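Gitlow Blackout Cloth – by the yard or by the roll

I've been selling this cloth out of the Botolside shop for years now and it's still the thing I get the most phone calls about, so let me save you a dime. Yes, it's black on both sides. Yes, you can wash it (cold, and please hang it up, don't put it in the dryer!). And no, it doesn't fray much if you cut it with decent scissors – I never hem mine.

Item number is 237. It comes 80 inches wide, and a full roll is 34 yards. Cut lengths are fine too, just tell me how many yards when you order and I'll keep it in one piece.

People hang it in bedrooms, bay windows, home theaters, you name it. Heather Cosgrove did her whole nursery with it and then came back for the hallway. I like it best with the Nordin clip rings, but a plain curtain rod works if you sew a pocket along the top.

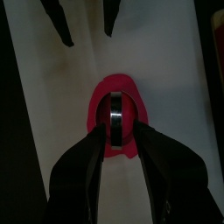
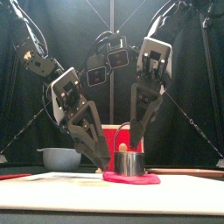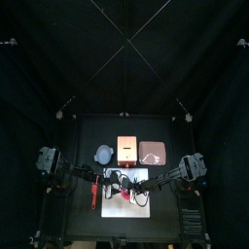

Shipping is flat rate on cut lengths. Full rolls are heavy, so call me first and I'll get you a real price before you pay for anything. Unused cloth can come back within the month, but I can't take cut pieces, sorry! If you want to feel it before you buy, ask for Tamara and I'll drop a swatch in the mail.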